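Chapter 6
Packing and Unused Space

6.1 Introduction

A container is seldom filled completely by the goods put into it. The volume left over is called the void, and its share of the inside volume of the container is the void fraction. This chapter deals with the void fraction for solids of regular shape, first when they are stacked in order and then when they lie at random.

Take a carton with an inside volume of 2,352 cubic centimetres. If it holds goods with a total volume of 276 cubic centimetres, the void is 2,076 cubic centimetres and the void fraction is 0.88. The figure says nothing about how the goods are arranged. Two cartons with the same void fraction may differ greatly in how much more they can take, as a void broken into many small gaps is of little use to the packer.

Order matters most with long shapes. A cube may be turned through a right angle without changing the floor area it needs. A bar may not, and two bars lying at an angle to each other enclose a wedge of floor that no third bar of the same size may be able to enter. Moya's rule (Section 6.3) gives an upper limit for this loss.

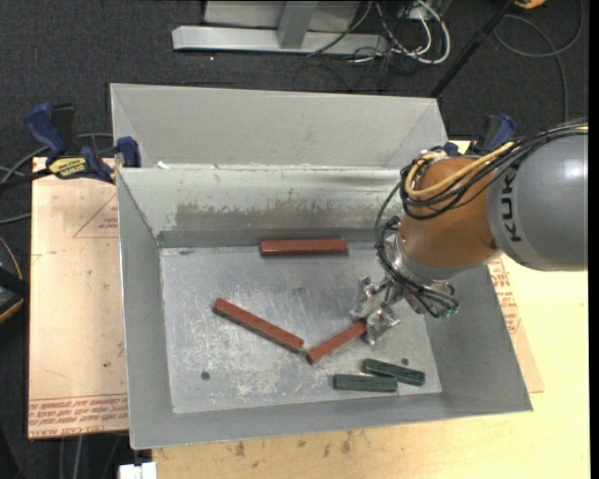 Figure 6.1 Rectangular blocks lying at different angles on the floor of an open metal bin.

Section 6.2 sets out the terms used and the method of measuring the inside volume of a container with uneven walls. Section 6.4 applies the results to mixed loads. Readers who have not met the idea of a mean projected area should first work through Appendix B.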